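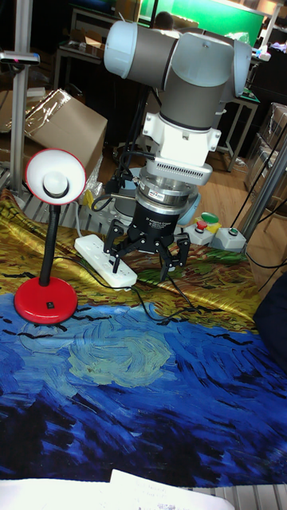 Heitmann's view, passed on by phone before lunch, is that we are testing the wrong half of the Plovora package: the fingers will look after themselves, and the money goes missing in the teaching software and the service plan. Fair enough. I wrote it on the whiteboard and went back to the fingers, which at least don't need a licence key.

June, second week of the trial. Plovora sent the three-finger kit as a bundle: adapter, coupling, finger control plug-in and a support line that opens at 2 in the afternoon our time. The brochure promises "intuitive grasping from day one." Day one was spent finding the right firmware.

Morning
Mount torqued up, tool centre point re-taught. The plug-in wanted the payload in grams and the arm wanted kilograms, and neither felt obliged to mention it. Protective stop on the first move. My fault on paper, theirs in spirit.

Ran the overnight script again from the top. 383 grasps logged out of a planned 2000, then the plug-in lost its connection and went on cheerfully reporting "ready" until someone came in and made coffee. Log saved under gatstead_trial, second folder, not the one called final.

Afternoon
Support line: 73 minutes, much of it pan flute. Advice was to lengthen the heartbeat timeout and "monitor the behaviour." Changed the timeout. Am monitoring the behaviour.

Wide grip is good, I'll give them that. Pinch mode wanders when the object is thin, and the force setting is a slider with no units, running from a picture of a feather to a picture of an anvil. Asked for the newton values. They will get back to us.

Zurdale's quote for the competing two-finger unit came in cheaper, but the service plan is extra and the colour brochure is heavier than the gripper.

To do
- rerun from grasp 384 with the new timeout
- thin parts again, pinch mode, slider halfway to anvil
- get the licence renewal price in writing, before Heitmann rings back
- return the borrowed torque wrench to Gatstead's bench, in its case this time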